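**Progress report to the Cilbridge Fund: equipment planning, Prernalstead handling project**

Prepared by Danica Vondráček, project lead, for Bohumila Vávra
Fri 8 March

### Position to date

The planning stage of the grant is close to complete. We were asked to settle the list of equipment for the second year, obtain prices, and tell the Fund which items should be bought outright and which could wait. The list is settled apart from the gripper fingers. Prices are in for everything except the replacement wrist cameras, where MacPherson has promised a written figure by the end of the month.

Trials on the bench have continued alongside this work and have shaped the list more than we had expected at the outset. 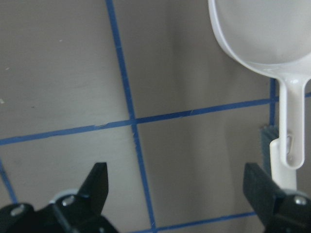

Consumables were left out of the original budget and now have a line of their own, set at £300 for the year. The sum covers floor and bench tape, cleaning materials, spare screws and small household objects for handling trials. Tape is the item most likely to be underestimated. The blue grid gives staff a fixed reference for placing objects, and an edge has already lifted and frayed beside one of the crossings. We propose to re-lay the grid at set intervals and to hold enough stock for this. The measuring scoop and similar kitchen items cost very little, and no separate approval is sought for them.

### Items recommended for purchase

- Gripper fingers, 2 further sets. The choice between the short and long pattern will be made in April.
- Cable guides and straps for the arms, at £26 per set.
- A bench power unit with individually switched outlets, at £200.
- Storage trays for trial objects, to be shared with the Gustville site.

The cable guides were added at the request of the bench staff. Cables are at present strapped along the outside of the arm, an arrangement that is cheap and easy to alter. It does take time to set up again whenever an arm is removed for servicing, and we would like a more lasting method before the Gustville bench is fitted out.
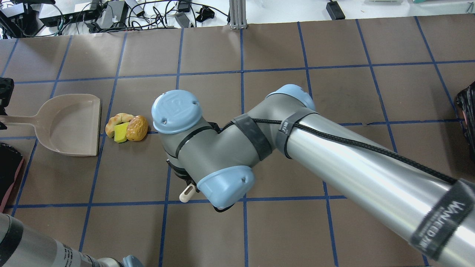 *Figure 2. Arm on the taped work surface, with toy food and dustpan; cable strapped along the silver section.*

### Items deferred

A third bench has been put back to the following year. The room at Gustville will not have suitable power until the electrical work is finished, and we see no merit in paying for storage in the meantime. The service contract is also deferred, pending a second quotation.

### Risks and decisions sought

Delivery of the gripper fingers remains the main risk to the timetable. The Fund is asked to agree the consumables line and to allow the unspent travel allowance to be moved to equipment. Subject to that agreement, orders will be placed in April.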